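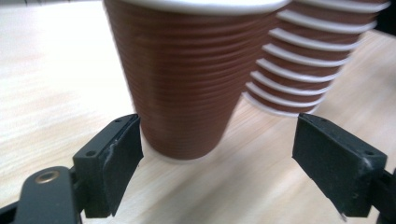

*One ribbed brown cup and its many relatives, coffee point, second floor.*

Colin Wragg has ordered the cups for the Rastogi building for six years, and he would like it known that he didn't want the job. "I was in facilities. I did doors," he says. "Then somebody left and I did doors and cups."

Last year the building went through 1,322 of them in a single month, a figure he recites the way other men recite golf scores. The month before that it was 1,077. He blames a sales conference and, to a lesser degree, soup.

The current cup is brown, with ridges all the way around and a white rim. It replaced a smooth one from Gumetti that Wragg describes as "fine, if you had gloves." He tested the ribbed kind by filling it from the machine and walking it to the parking lot and back. "I looked like a man with a grievance. But I could hold it."

His real subject is stacking. Get him started on rims and you'll miss your train. The rim is what you see of a cup once it's in a stack, he says, and it's how you know if things have gone wrong.

"You want even stripes. If two rims are jammed together, somebody has pushed down on the stack, and then you go to take one and you get four. People put the other three back. After they've touched them! I've watched them do it."

He has no objection to a lean. A tall stack leans, in his view, and anyone who wants it plumb is welcome to come in at seven and see to it.

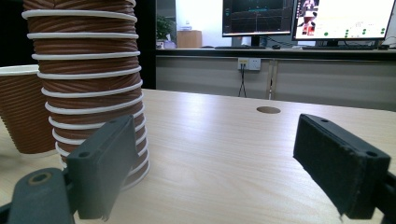
## The dispenser years

There was once a dispenser. It was a Parnach, it was bolted to the wall, and it held 87 cups on paper. "In practice it held them and wouldn't give them back," Wragg says. It came down in February, leaving four holes and a faint rectangle that he has been promised paint for.

Since then the cups have lived on the table, in the open, where people can reach them. Complaints have dropped to one, from a man on the third floor who liked the dispenser. Wragg won't name him but did look at the ceiling for some time.

I asked how he takes a cup off a stack himself. Both sides, low down, he says, and a small twist. He has demonstrated it to new starters, who were polite.

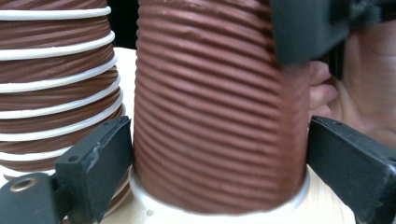 Should an office keep its spare cups out of the sleeve?

Only as many as it will use in a day or two. Leave the others wrapped, in a closed cupboard, away from the sink.

Wragg's own cupboard had 664 in it at the last count. He has a quote from Grenex for a cup with a handle, and he's against it. "Try stacking a handle," he says.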